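How to run a sourdough starter swap by post

Written up quickly as I keep getting asked. Did the first one with people from a baking forum, second one bigger, this is what I'd do again. Skip to the drying bit if you've already got your list of names.

What you need

A lively starter, fed the night before
Baking paper, the decent sort
A flat tray
Small zip bags, plus a second bag for each
Padded envelopes
Labels and a pen that doesn't smudge

Getting people signed up

Keep the form short. Name, address, what flour they feed with, any allergies in the house. Ask about rye and wheat separately, people forget rye counts. Also ask if they're happy to post abroad – some aren't, and you want to know that before you've paired them up, not after.

Close the list when you said you would. We closed ours on 13 March 2020 and I still let two more in, then had to redo all the pairs. Don't.

Everyone sends to 2 people and gets from 2 people. One is a bit sad if the parcel goes missing. Three is too much drying for a small kitchen.

Drying the starter

Feed it. Wait till it's bubbly and just starting to think about dropping. Spread it on the baking paper as thin as you can, a bendy spatula is best. You want to nearly see the paper through it.
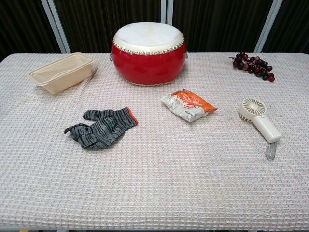 Then leave it somewhere airy, out of the sun. Not the oven, not even on low – I killed a whole batch of Drelline that way (Drelline is my rye one, they all get names). A day is usually enough, two if the weather's damp. It should snap. If it bends at all leave it longer, bendy bits go mouldy in the bag.

Peel it off, break into flakes. Don't grind to powder, it gets everywhere and customs people don't love a bag of white powder.

Packing

One heaped tablespoon of flakes per bag. Squeeze the air out. Second bag over the top. Label the INSIDE bag, outer ones get swapped about and then you've no idea what's what. On the label put:

Name of the starter
Flour it's used to
Date dried
Your name

Xolani Ndlovu put in a little card with his on how it likes to be fed and what he bakes with it, and everyone wanted one after that. So now cards are part of it. His is called Vidal by the way, very sour, makes a cracking flatbread.

Posting

Check what you're allowed to send before you promise anything, rules are different country to country. Write "dried sourdough starter, flour and water" on the form. Be plain about it. Keep the recipt.

Waking it up

Tablespoon of flakes, two tablespoons of lukewarm water, leave till soft. Stir in a spoon of flour. Lid on loose. Feed once a day, same again, chuck half when the jar gets full. Might look dead on day two. Leave it be and carry on feeding.
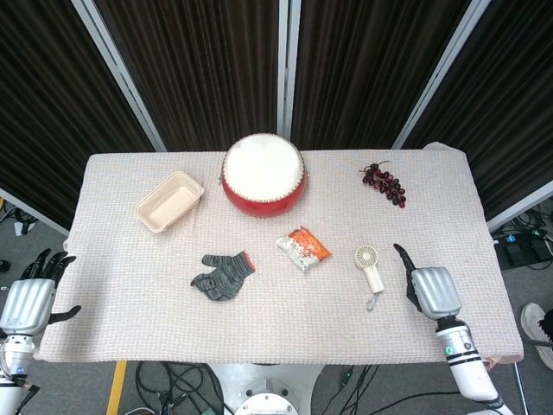
What if mine still isn't bubbling after a week?

Move it somewhere warmer and swap half the flour for wholemeal rye, then give it another three days. If there's still nothing, tell your sender and use the spare flakes. Pink or orange streaks, or fuzz, bin the lot and scald the jar.

First loaf

Wait untill it doubles between feeds, at least a few days running. My usual test loaf is 800 g strong white flour, plain tin shape, nothing clever. Same recipe for every starter or you can't compare. Write down the rise time and how sour it is, then post it in the thread so your sender can see. They do like to know.

Next swap is in June, form goes up a few weeks before.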